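Dromow 424 Cast Pan, 11 inch

I've been selling cookware long enough to be suspicious of any skillet that comes with its own booklet. The 424 comes with a booklet. It says the pan will sear, bake, steam, toast and "transform weeknight dinners," and I can vouch for maybe three of those.

What you get is a plain cast iron pan with a lid, made for Dromow at the Lultodum foundry. It weighs a bit more than I'd like. The handle is short, the helper loop on the far side is big enough for a folded towel, and the pour spouts are cut on both sides so left-handed cooks aren't left out. The cooking surface is ground smoother than most cast iron at this price. Dromow calls it "naturally nonstick." I don't. It's smooth iron with oil baked on, and if you put a cold egg in a cold pan you'll be scrubbing. 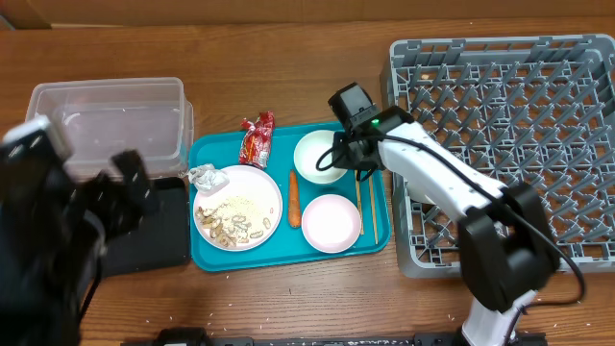

The booklet also says no seasoning needed. We seasoned ours anyway, two thin coats of oil in a hot oven, and the difference on the first batch of fried onions was plain enough that I'd tell anybody to do the same. Thin means thin. Wipe it on, then wipe it off as if you'd made a mistake.

Gerasimos Kyriakidis tried one at home for a month before we agreed to stock it. His notes, more or less as he wrote them:

"Cornbread good. Chicken thighs very good. Tomato sauce no – tasted like a nail after an hour. Lid fits but rattles. Rice came out with a crust, which my wife wanted and I didn't."

The tomato thing is true of all bare iron and the booklet skips right over it. A quick splash of lemon or wine at the end is fine. Don't simmer chili in it all afternoon.

Now the claim I get asked about most. The sleeve says the pan holds heat "47 percent longer." Longer than what? I wrote to Dromow twice and was sent the same leaflet both times. Thick iron stays hot for a good while after you turn off the burner, and any pan this heavy will do that. I wouldn't pay extra for the number. 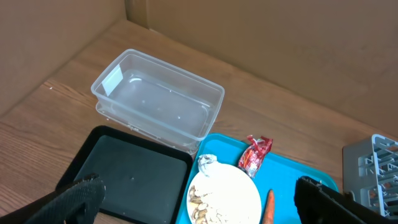 Where it does earn its price is on a glass stovetop. The base is flat, really flat, and it doesn't spin or rock the way the Herkotow 11 inch did (we stopped carrying that one in July after too many came back). Heat it slowly, low to medium for five minutes, and the edges catch up with the middle. Go straight to high and you get a scorched ring and pale potatoes.

Mahsa Ranjbar, who handles our returns, says the few that have come back were mostly rust. People soak them. Please don't soak them. Rinse while warm, scrub with a brush, dry on the burner, rub with a drop of oil. A little dish soap won't hurt it, whatever your uncle says.

Details

Diameter: 11 inches across the top
Depth: 2 inches
Lid: cast iron, self-basting (it has bumps; I can't taste the bumps)
Stovetops: gas, electric, glass, induction
Oven: yes, lid included
Dishwasher: no
Handle cover: sold separately, and it should have been in the box

The Tiwari pan costs less and is lighter, and if you mainly fry eggs for one I'd point you there. For a family-size hash or a pan pizza, the 424 is the better buy. We have around 200 in stock and the lids are packed separately, so check that you have both cartons before you call us.

47 comments
424 shares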